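Last updated: April 22, 2023

We use cookies to remember your login and keep the boards running. Manage your choices in Settings.

Kastberg hand kit — anyone running a pair yet?

tinroof_40
Had mine since September and I'm still grinning. It's the two-hand set, 2979 for the pair with the wrist mounts, and I've got them going on laundry. Hangers are the thing I wanted to try most, as my old Diltano grippers just pinched the cloth and dragged it about. Having proper fingers makes such a difference!

At the minute it's a yellow and black top on a wooden hanger, worked on a checked mat at the foot of the bed. 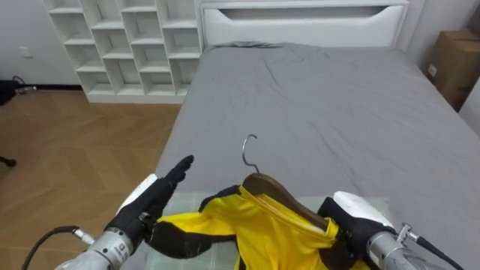 Right hand holding the hanger, left hand open on the other side.

The mat was a cheap extra and I'd say get one — plain grey sheet and grey clothes gave me no end of bother.

moss_and_solder
Lovely, but 2979? The Menadham pair is 775 a side and does towels all day long. I can't see what the extra fingers buy you.

tinroof_40
Towels, yes. Try a neckline over a hanger with two fingers, though. I did, for weeks.

quillback
I'm with moss on price. Also that cable loop off the left forearm would worry me. Mine are clipped in close after I snagged one and had to order a new lead (40, plus postage, grr).

tinroof_40
Fair point on the cables, I'll get some clips. Kastberg's own are daft money.

penny_wren
Has anyone used the Çınar training sessions with these? They quoted me 660 and I can't decide.

moss_and_solder
Did it with the Menadhams. Good on grasping, thin on clothes. I'd read the manual twice and spend the money on spares.

quillback
Disagree, best thing I paid for. Saved me a month of fiddling.

Reader comments (3)

hollowaylane: Does the glove-ish finish on the hands pick up fluff?

tinroof_40: A bit. Lint roller sorts it.

bramble77: Would love to hear how it gets on with shirts with buttons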